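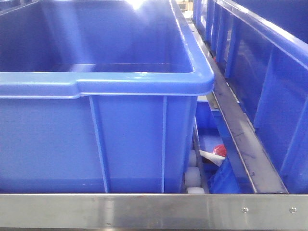

Praddale Robotics Club: progress report to the Limsakul Fund
January 12, 2026

Period covered: September to the end of last term
Project: Horkitz, a student-built bin picking system

Summary

Horkitz can now find an item in a blue plastic bin, pick it up and put it in a different blue plastic bin. It does this more often than it doesn't. When we wrote the application we said "reliably", and we would like to discuss that word with you at the spring visit.

Work done

The students made 1,339 pick attempts during the period, of which 1,011 ended with the item in the right place. An item that landed in the right bin after bouncing off the wrong one was counted as a success until the week before the holidays, when the club voted to stop doing that. The figures here use the stricter rule and are a little less cheerful for it.

Failures fall into two main groups. The first is shiny packaging, which the vision software treats as either several objects or none. The second is glare. Glossy blue plastic under ceiling lights gives a white patch on the inside wall, and for most of the autumn Horkitz was very keen to pick this up. The vision team now masks the bin walls before looking for items. They have asked for matt bins. We have asked them to finish the masking first.

The conveyor team has spent its time on bin position. A bin that stops slightly crooked on the rollers puts every pick out by the same amount, so the arm misses with great consistency. A software correction is written and works on the test bench. On the line it works if the bin is the size it expects, and we own two sizes.

Students

Attendance has held up well. The team logged 104 hours on the line, plus a good deal of time arguing next to it, for which no log was kept. The younger members have taken over the test records, and the records have improved as a result.

Money

Spending is within budget. The largest item was replacement suction cups, which we underestimated. We also bought a second emergency stop button so that there is one at each end of the line. No further funds are requested for this period.

Against the plan

Milestone one (single item picking) is met. Milestone two (mixed items, small bin to large bin) is partly met and is running late. Milestone three is the Grorkville schools' contest, where a team has to clear a mixed order of 60 items without a human hand going near the bin. Our best run so far got through the whole order with a human hand going near it twice.

Next term

Finish the wall masking. Get the bin correction working for both sizes. Rerun the full set of shiny items, including the crisp packets, which need replacing as the last lot were eaten.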